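Red dyes: a short history

By Ishbel Farquharson
March
Print this article | E-mail this article
14 comments | 41 shares 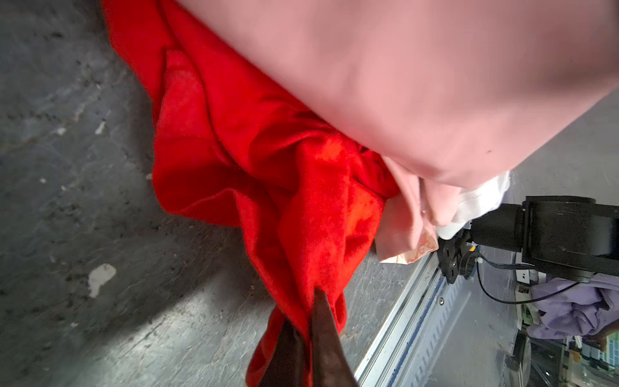
Red is one of the oldest colours people have put into cloth, and one of the hardest to get right! For most of history a good, lasting red was worth a great deal of money, and whole towns lived off the making of it.

Madder

The oldest of the great red dyes comes from the root of the madder plant, a scrambling, prickly thing with tiny yellow flowers. The colour sits in the roots, which are usually left to grow for 2 or 3 years before they are dug up, dried and ground. Madder gives brick reds, oranges and soft corals, depending on the water and the heat. Get the pot too hot and the red turns brown, as every beginner finds out.

Like most plant dyes it needs a mordant, usually alum, to hold it to the fibre. Wool takes madder wonderfully well. Cotton is much more stubborn, and the famous "Turkey red" method for cotton took many separate steps, with oil, alum and (yes) dung among the ingredients.

Insect reds

Kermes, made from small scale insects living on oak trees around the Mediterranean, gave the rich scarlets of the Middle Ages. Then came cochineal, from an insect that feeds on prickly pear cactus. Dyers in Mexico and Peru had used it for centuries before Spanish ships carried it to Europe in the 1500s, and it is astonishingly strong – a small spoonful of the dried insects will colour a whole skein of wool. Add a little tin and the crimson jumps to a blazing scarlet.

Made in the laboratory

In 1868 two German chemists, Carl Graebe and Carl Liebermann, worked out how to make alizarin, the main colour in madder, from coal tar. Within a few years the madder fields were in steep decline. Most red cloth today is coloured with man-made dyes, which are cheap and come out the same every time.

Madder has kept its admirers, though. Home dyers still grow it in deep tubs and raised beds, and the roots can be used fresh or dried – fresh ones often give a brighter orange in the first bath, with gentler pinks to follow from the second and third.

Print this article | E-mail this article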